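Preparing a subtitled screener for a documentary festival

This guide covers the delivery of a preview file with English subtitles to a selection panel. It assumes that picture is locked and that the translation has been agreed. The menu names are those of Zorkby; other subtitle editors use similar ones.

1. Fix the frame rate first

Check the frame rate of the locked export and set the subtitle project to match before importing any text. A mismatch shows up as drift: the first lines sit correctly and the last ones do not. Compare a line near the start with one in the closing minutes. If both are in sync, the setting is correct.

2. Split the text

Keep each subtitle to two lines at most. Break lines at a natural pause, and keep a name or a short phrase together. In interviews, start a new subtitle when the speaker changes. Where two people talk over each other, begin each line with a hyphen and leave out speaker names.

Leave a gap of at least three frames between consecutive subtitles. Without it, a change of text is easy to miss. Under Timing > Limits, set the maximum duration to five seconds.

3. Deal with text already in the picture

Name captions, archive dates and on-screen messages often sit where the subtitles go. Move the subtitle to the top for the length of the caption, then return it. Do not move it halfway through a sentence. If a filmed message has to be translated, use capitals and give it priority over any speech that repeats it.

4. Export

Save the subtitles as a separate text file in UTF-8. Then make a second version of the film with the subtitles burned in. The Zusov festival takes only the burned-in version for preview; the Elton market asks for both. Read the current rules before exporting, as the panel may not accept a replacement once viewing has begun.

Name the files by title, language, version and frame rate, without spaces:

Dmytriv_EN_v3_25.mov
Dmytriv_EN_v3_25.srt

5. Check the upload

Watch the whole film from the uploaded link, logged out, on a different computer. Look for missing accents, lines left over from an earlier cut, and subtitles that run across a scene change. Note the timecode of each fault and correct the project file - not the exported one - then export again. Test the password in a private window before sending it.
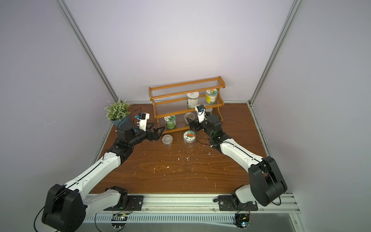
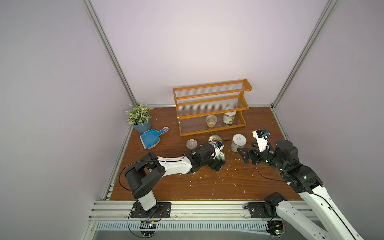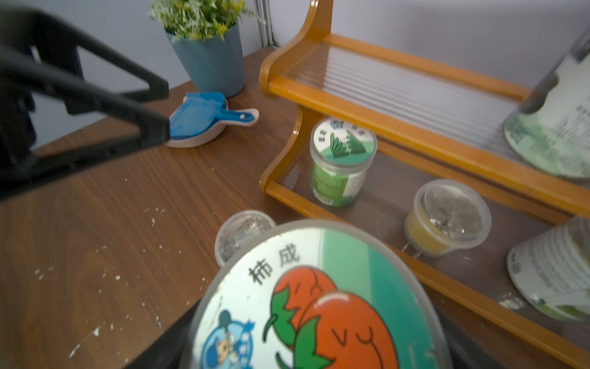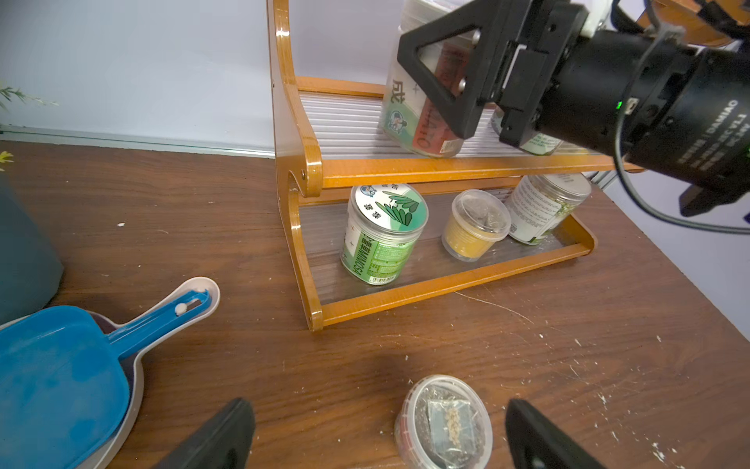 Views of the wood-grained worktop.

Last updated: 18th July

Related guides
Writing a synopsis for a festival form
Clearing archive footage for preview use
Sound levels for online screeners
Making a cinema copy from a locked export
Filling in a music cue sheet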